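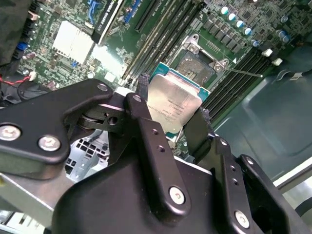 Relstead opened its repair hall to visitors on 2024-05-02, and I spent 2 hours there. Most of it went to desktop machines that come back from schools. At the bench I watched longest, the board stays in its case for a processor change – the load plate is flipped open and the empty socket is checked before the chip goes near it. Spyros Kokkinos led our group and answered questions on bent pins. Memory testing was next door, in room 506. Coffee was served in the lobby afterward.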